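Folding robots down for the count at Flirkovstead

Sunday, March 20, 2022

If you dropped by the Flirkovstead open day yesterday hoping to watch the laundry robots, sorry, you missed out. I missed out too, and I'd told my sister to bring the kids! The pair of arms that fold the clothes were switched off before lunch after one of them failed to let go of a shirt, and they're staying off until somebody works out why.

I got hold of Shobha Ramasamy, who runs the folding project, and she was very decent about it considering I rang her on a weekend. The short version is that the left arm was told to open its fingers and didn't. The right arm, which had no idea anything was wrong, carried on with the next move and pulled. You can guess the rest. The shirt tore along the shoulder (it was an old one, bought by the bagful from the op shop in Clastdale) and the left arm got yanked sideways hard enough to trip its own cut-out.
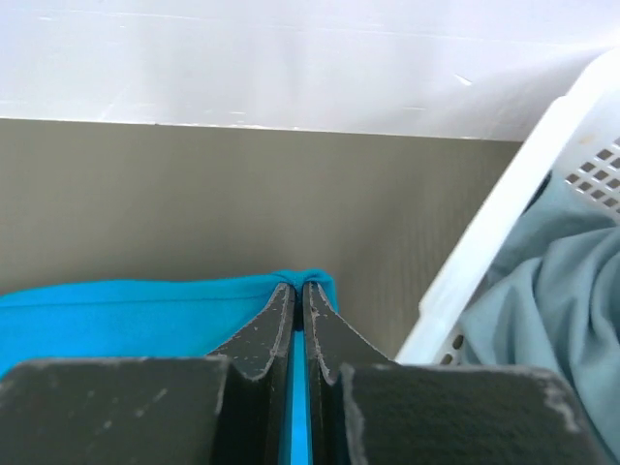
Shobha reckons the trouble is in the grip. The controller works out whether the fingers are open or shut from how hard the motor is working, and with thin fabric there's hardly any difference between holding something and holding nothing. So the arm believed it had let go. "It reported a clean release," she told me. "We've got it in the log, plain as day, and meanwhile the thing is hanging on for grim death."

No one was hurt, I should say that early on because I've already had a message asking. Setsuko Uchida was at the stop button and hit it straight away, but by then the arm had shut itself down anyway. What bothers her is the gap before that. She wants the two arms talking to each other properly, so that if one is stuck the other one waits. At the moment they each follow their own half of the plan and trust the other to keep up, and I must say that doesn't sound like a great arrangement to me. I've folded fitted sheets with my husband.

The fault has a number, 259, and when I asked if that meant there were 258 others Shobha laughed and said yes, but most of them are things like a label coming off. The one that matters is 243, logged back in October, when the same arm was slow to release a tea towel. It got put down to a bad cable and the cable was swapped. They're now going back over that one as well. 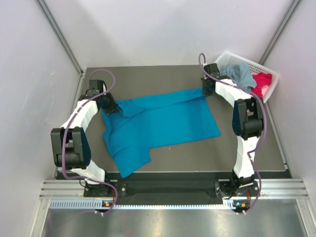
Gøran Wallin from Civport, who look after the controllers, is coming out to go through the logs with the team. He wouldn't be drawn on how long it'll take. Both arms have to be checked, the damaged one for anything bent and the other for whatever it might have strained while it was hauling away, and then there's new software to be written and tested with the speed turned right down. Shobha is hoping to have one arm moving again in two weeks and wouldn't give me a date for the pair of them.

The rest of the open day went ahead, by the way, and the sausage sizzle did a roaring trade. If you'd booked a spot for the folding demo your name has been kept and you'll get an email when there's a new date. Don't ring the front desk about it, they don't know any more than I do.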